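Search this site
Enter keywords

Posted in: Jobs & Calls > Paid participation

Call for participants: evening card players wanted in Lurkcombe

Plostari is a small publisher of table games. We prepare a new card game with the working name Prutum, and we look for people who will play it with us before we send the rules to the printer.

You do not need to know modern games. If you played rummy with your grandmother, this is enough. You should be over 18, read English without difficulty, and be free for one evening each week in June. The sessions are held in the Dimaculangan building, second floor, and they finish before the last bus.

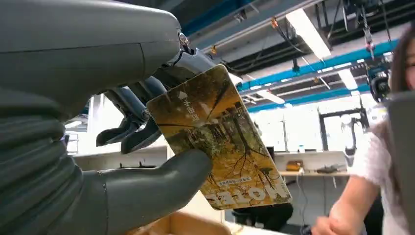 Do I have to come with a partner? We make the groups ourselves, so please apply alone — friends are welcome, but they will probably sit at different tables.

Each participant receives 10 dollars per evening and a copy of the finished game. Your name will be printed in the rule book if you wish it. We ask you to write a short note after each session about which rules you had to read twice. Spelling is not important.

We have 68 places. To apply, write a few lines to Bienvenido Yap at the Plostari office and tell him which evenings are possible for you. He answers every letter, but sometimes slowly.

257 views
4 comments
Share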